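3.2 Color and the Things People Keep

When we began visiting homes for this study, we expected to spend most of our time talking about walls and paint, as earlier work on color in the home has tended to do. What our households wanted to talk about, over a good many cups of coffee, was the small stuff: brushes, spoons, baskets, plant pots, the things that move from sink to shelf and back again all day long. We visited 64 homes in the Kavura district, and in each one we asked the person who did most of the cooking to walk us through the kitchen at their own pace and tell us which items they would be sorry to lose. The talks were long, and we were glad of it. They gave us 2326 separate remarks about objects, which we sorted by hand using the Ortuño scheme (see Section 2), with color, feel, age and origin as the main headings.

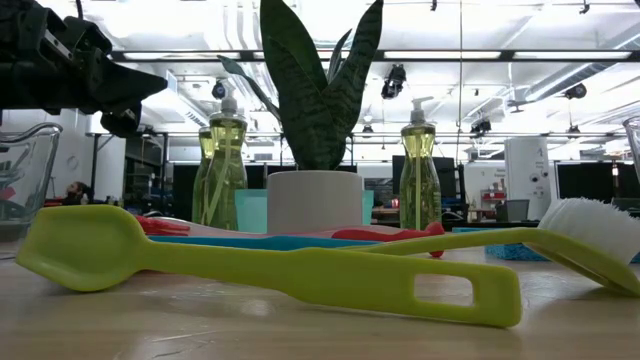
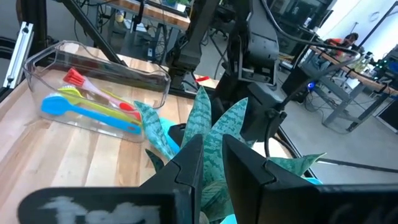 Figure 5. Colored household items: plastic utensils, a dish brush and a basket (first picture); an artificial succulent (second picture).

Color came up far more often than we had planned for, and it came up in a particular way. People seldom said that a thing was pretty. They said they could find it. One woman, whose kitchen was shared by three generations, told us she bought her spoons bright "so they can't hide from me in the drawer," and we heard much the same thought, in other words, from households that had very little else in common. Older residents in the Stostik apartments spoke of color as a help to tired eyes, while parents of young children used it to settle whose cup was whose.

We should add a word about plants, which fit our headings poorly. Many people spoke of artificial ones quite fondly, and a few dusted them on the same morning they watered the real ones. We first filed these remarks under decoration, then moved them to care after a second reading, and the Fastum interviews discussed in Section 4 made us more comfortable with that choice.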